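Zelbridge water store: stock records released, two entries still unexplained

Jan 30, 2022

Records released by Vadel, the firm that holds the emergency water treatment stock for Zelbridge, show that 600 sealed drums of treatment powder were booked out of the Zelenák store last June. They do not show where all of them went. The release follows months of claims on local message boards that the stock had been sold abroad, moved underground or held back for a small list of named households.

The papers were obtained by Giorgia De Luca, a retired stock auditor who runs a newsletter on reserve supplies. She asked for the full movement log and was sent a shortened one, with drum numbers, dates of dispatch and receiving sites. Prices and vehicle details have been removed.

According to the log, the drums left in four loads. Two went to the pumping station on the north side of the town and were signed for on arrival. The other two, making up 200 drums between them, are marked "transfer, internal" with no receiving site and no signature. The code beside both entries does not appear in the key supplied with the log.

Vadel says the code belongs to an older version of Skultix, the stock control program used at the store until it was updated. Wojciech Malinowski, site manager at Zelenák, said in a written reply that entries made in the old version lost their destination field when they were carried over. He said the drums were moved to a second bay in the same building and remained there. 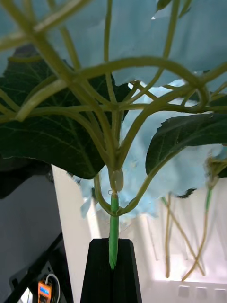 The reply does not give the bay number, and the store's floor plan, released with the log, shows one bay marked for treatment powder. Malinowski was asked whether the drums could be seen by an outside party. He said visits were suspended while the racking was being replaced and that no date had been set for them to resume.

De Luca accepts that the missing field may be a conversion fault. Her objection is to the quantities. A paper gate sheet for the same month, which she was shown by a former driver, records outgoing weight on both of the days when the internal transfers were made. A load that stays inside the building should not cross the weighbridge. Vadel has not commented on the gate sheet, and this site has seen only a copy, with the lower part missing.

There is also the question of shelf life. The powder is supplied in sealed drums with a stated life printed on the lid label, and stock near the end of that life is normally drawn first. The log shows newer drums leaving ahead of older ones in the two unsigned loads. In the signed loads the order is correct.

Pantelis Giannakopoulos, who has installed stock software at several private stores, said a conversion could drop a destination but would not change the order of drum numbers. "The numbers are read in at the rack. If they are out of order in the log, they came off the rack out of order," he said. He added that careless picking was common where staff were short and that it did not point to theft.

None of the papers supports the claim that drums were sold abroad. The export reference quoted widely online belongs to a batch of empty containers returned to their maker, and it appears in the log under that heading. The household list has not been produced by anyone, and the post that first mentioned it has since been taken down.

De Luca has asked for the conversion report from the Skultix update, the full gate sheets for June and the current rack count. Vadel has said it will answer the first request and is considering the other two. The log and floor plan can be read in full in the documents section.

Comments (3)

Armindo Loureiro
The weighbridge logs any vehicle standing on it, loaded or empty. I used one for years at a grain store and we had shunting trucks on it all day. What does the sheet give as gross and tare? Without both you can't say anything left.

Khải Hoàng
Fair point about the tare, but newer drums going before older ones needs answering too. Somebody picked those. And why is the racking being replaced now?

Armindo Loureiro
Racking gets replaced when it fails inspection. Ask for the inspection sheet, it will have a date on it.

Contact the news desk | Copyright 2022, all rights reserved | Back to top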